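Festow lifts its overseas transfer limit and drops the fee on small payments – Festow News

For immediate release
28 Nov 2023

I'll start with the bit most of you have been emailing me about. Yes, the monthly limit on sending money abroad from a Festow personal account is going up, and yes, it applies to everyone who already banks with us. You don't need to fill in a form, ring the branch or open a new sort of account. The next time you log in, the higher limit will simply be there.

The new limit for personal customers is £3,237 a month, up from £2,279. I know those look like odd numbers! We set the limit by a formula tied to what our customers send on average, and I argued quite hard for rounding it to something prettier. I lost. So £3,237 it is, and it'll be looked at again in July. 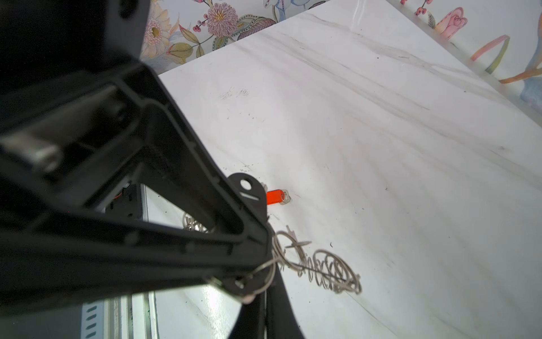
We're also getting rid of the fee on small transfers. Anything up to £80 now goes abroad free of charge, as many times a month as you like, so long as you stay within your overall limit. Above that, you'll pay a flat £5 per transfer whatever the size. Until now the charge went up in steps, and I've lost count of the evenings I've spent explaining those steps to my own relatives over the phone (they still didn't believe me).

A few of you asked whether we'd be making the money back on the exchange rate. Fair question – I'd have asked it too. The margin we add to the rate stays exactly where it was. You'll now see it in pounds and pence on the screen before you press send, next to the fee, so you can hold it up against what another bank or a transfer firm would charge you and decide for yourself. If they're cheaper that day, go with them. We'd like you back the next time.

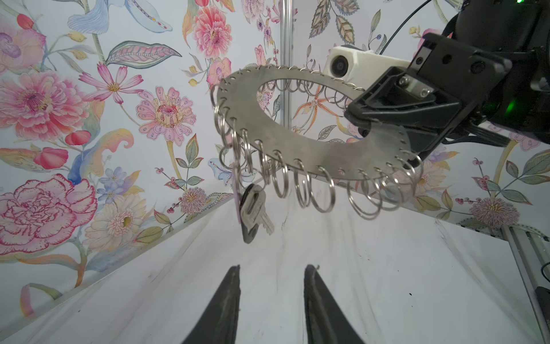

Now, the business side, where things are a little more fiddly. Sole traders and small firms have always had a separate limit with us, and it has always been too low for anyone who buys stock from abroad. We've been trying out a different way of doing it with Terkier, who import kitchenware and were, I think it's fair to say, our loudest critics on the subject. Under the trial they stopped having one fixed limit and got one worked out from their last year of supplier invoices. When a bigger order came along, they sent us the paperwork in advance and we raised the limit for that payment only.

It wasn't smooth to begin with. Our first version wanted every invoice uploaded as a separate file, and Terkier's bookkeeper had some strong words about that. We changed it, and you can now send the lot in one go. Any business customer can ask to move over to the new arrangement from today. If you'd like to stay with the fixed limit, do nothing and you'll stay with it. 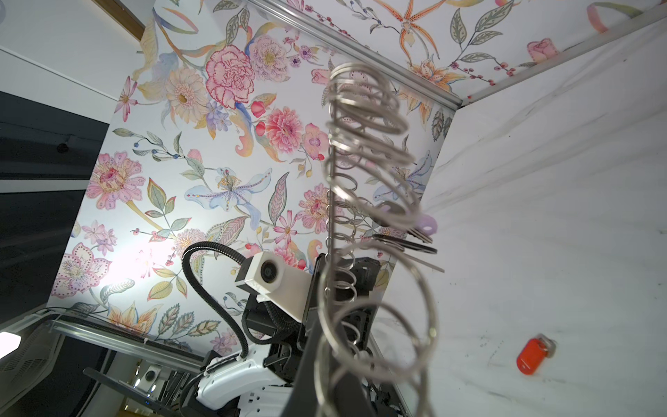
Mwajuma Kombo
Head of Personal and Business Payments, Festow

I should say something about checks as well. A higher limit means we have to be a bit more careful, and you may find we ask you a question or two the first time you send a larger amount to somebody new. It'll usually be what the payment is for and how you know the person. Please don't be offended. If the answers are straightforward, the payment goes the same day. If we need to see a document, you'll get a message inside the app with a list of what we'll accept. We will never ask for your password or a security code in that message, or over the phone, or anywhere else.

For customers who send money through our partner Mohamedi, the new limit and the free small transfers apply there too. Cash collection at the other end works just as before, with the same reference number and the same proof of identity. The one change is that Mohamedi payments will show up in your ordinary Festow statement instead of on a separate page, and I'm very pleased about that, having mislaid my own separate page more than once.

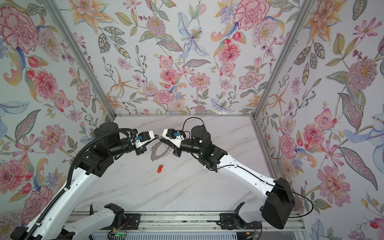 If you already have a standing order going overseas, it will carry on untouched. The new charges will be used from its next payment, and where that payment is £80 or less you won't be charged. People who had split a larger sum into two or three standing orders to keep under the old limit can put them back together, either in the app or by asking in branch. Our Hikby branch is opening an hour earlier for the next fortnight for anyone who'd like to sit down with a member of staff and go through it.

The full table of limits and charges is on the Payments Abroad page of our website, with a large-print version you can ask for at any counter.

Press enquiries: please contact the Festow press desk and ask for Mwajuma Kombo.

ENDS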